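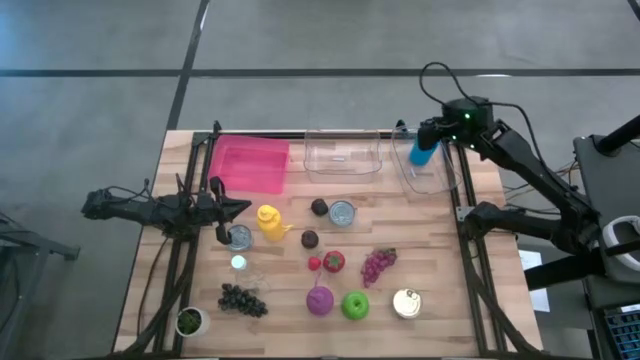

Figure 1. Butcher-block worktable with two robot arms and a tin can.

Licensed Apparel and Viewer Memory: A Study of the Series Norodero
Final Project Report, Media and Merchandise Seminar
Submitted by Ionuț Vlad
Mar 26, 2019

1. Purpose

This report examines how printed T-shirts based on the television drama Norodero refer to particular moments in the series. The project asked which moments manufacturers select, and whether regular viewers can name the episode from the shirt alone. Work began in November with the approval of the seminar supervisor, Dr. Oprea.

2. Materials

The study covered 17 shirt designs sold under license by Gemstead. Each design was matched to an episode using the published episode guide. Two designs could not be matched to a single episode and were assigned to the season in which the character first appears. Fan-made shirts were excluded.

3. Method

An online survey was posted on the Skaltitz viewer forum and remained open for five weeks. It received 2,179 complete responses. Participants saw each design without its product title and were asked to name the episode, the character or the line of dialogue shown. Partial answers were recorded separately.

4. Findings

Designs drawn from the pilot were recognized most often. The lighthouse door, which appears on screen for only a few seconds, was named correctly more often than any portrait of the lead character. Shirts that carried dialogue performed well among viewers who had watched the series during its first broadcast – newer viewers frequently credited the same lines to the wrong speaker.

Color had little effect on recognition. Designs printed in one color were identified as readily as full-color versions of the same artwork.

5. Limitations

Forum members are likely to be more attentive than the general audience. The survey did not ask whether participants already owned any of the shirts, and a follow-up study should include that question. Response tables are held by the department and may be requested in writing.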